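Zuccaro scalloped fruit bowl, large, white
Reviewed by Chiamaka Nnaji, September 2021

I bought this bowl in July to replace a wire basket that left lines on everything softer than an apple. It lives on the kitchen counter and gets filled after the weekly shop, so this is a review of it as a working fruit bowl. I haven't used it for salad or for serving at the table.

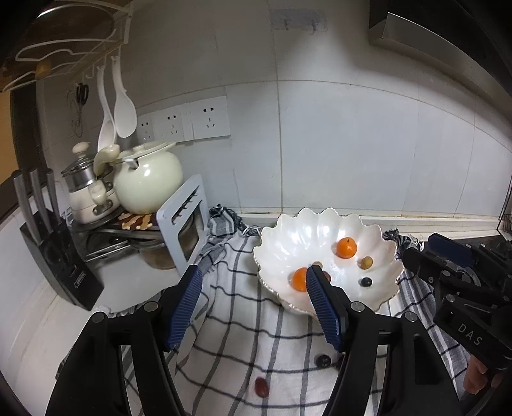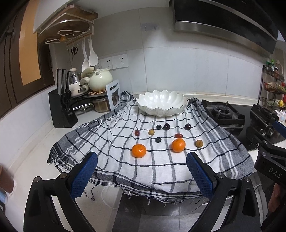

The shape is what sold it to me. The sides open out like petals and the edge goes up and down all the way round. Inside it is pearly, with shallow grooves running out from the middle, and it reflects a lot of light, so the colour of the fruit shows up well. Small things are where it does best. Grapes off the stalk used to fall through the basket, and in this they roll to the bottom and stay there. Mandarins sit well too. Bananas don't really suit it. They ride up over the rim, and I now keep them on a hook.

The inside is easy to clean. A damp cloth does it most days, and once a week I wash it by hand in warm water. Grape juice that had been left overnight came off without scrubbing. Dust does collect in the grooves if you leave the bowl empty for a while.

My main complaint is the metallic line round the rim. It looks good from across the room, but close up it is worn in places, and I don't think a bowl of this price should look like that so soon. The leaflet says no dishwasher and no microwave, and I have kept to both. I wrote to the seller, Planano, and had an answer in two days offering a small refund or an exchange. I took the refund, as I didn't want to pack the thing up again.

It also needs a fair bit of room. Ours goes towards the back of the counter, and on a narrow worktop it would be in the way of the chopping board. I would measure first. Mine measures 31 cm across at the widest point, and the scallops make it feel bigger than that when you are trying to get it into a cupboard.

I put a cloth under it from the start. The base is glazed but the foot has a slightly rough ring, and it made a scraping noise on the bare counter. The cloth is an old checked one with a fringe and it does slide about and wrinkle when you move the bowl, so a thin mat would be better.

Before this I looked at the Kastinov one, which is plainer and deeper. It would hold more, but fruit at the bottom of a deep bowl gets forgotten in our house. If you buy big bags of apples, get that one.

Delivery was fine. Double box, plenty of paper, no chips.

I would buy it again at the sale price, and I wouldn't at the full one. Four out of five for use, three for the finish on the rim.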